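December, gripper comparison in simulation, second entry
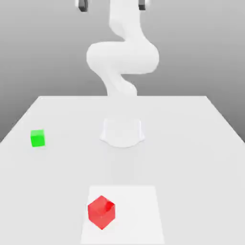

Clementina Lobo

Started at 7.40. Both gripper models are now on the same white arm, in the same bare scene: pale table, a red cube, a green cube, and the lighter rectangle where I want things put down. I have left the grey background as it is. Textures can wait until the contact numbers settle.

The two candidates are the Ratix parallel gripper and the Neltareck one. The dark two-finger mesh is a stand-in and I use it for both, so the renders do not tell them apart. What changes between runs is the parameter file: stroke, closing speed, force limit, pad friction. Stroke on both is set to 80 mm. The Ratix file came with a sensible friction value. The Neltareck file had none, and I took the one from the Ratix file for now.

Ran 400 grasps with each set, cube pose randomised, including yaw. Red cube first. With the faces square to the fingers there is very little between them. With the cube turned so that a corner leads, the Ratix set closes, the cube rotates into line and the lift is clean. The Neltareck set closes faster and tends to push the cube sideways before the second finger arrives. I lowered its closing speed by a third and most of that went away, at the cost of a longer cycle.

The green cube gives more trouble, and I think the gripper is blameless. The arm approaches it from a long way out to the side, and the Corov controller takes the wrist near its limit on the last part of the path. Swapped in the Adeleke controller for an hour before lunch. Smoother path, no wrist warning, but it stops short of the grasp height unless the settle time is raised. Set it to 600 ms and left it there.

One fault of my own. The collision shape for the finger tips was larger than the drawn shape, so the fingers were touching the table before they looked as if they were. Every low grasp from yesterday is affected. Total logged so far is 1,136 grasps and I have marked yesterday's share as not to be used – annoying, though the pose files can be replayed overnight.

Camera view is still the fixed one from the front. It is good for the red cube and poor for judging finger height over the green one. I will add a second view from the left, level with the table top, and keep the front one so that old and new renders can be put side by side.

To do:
Replay yesterday's poses with the corrected tips.
Find a proper friction value for the Neltareck pads.
Adeleke controller with both grippers, red cube only.
Ask for the Ratix finger drawings again.

Stopped at 18.10 with the replay queued.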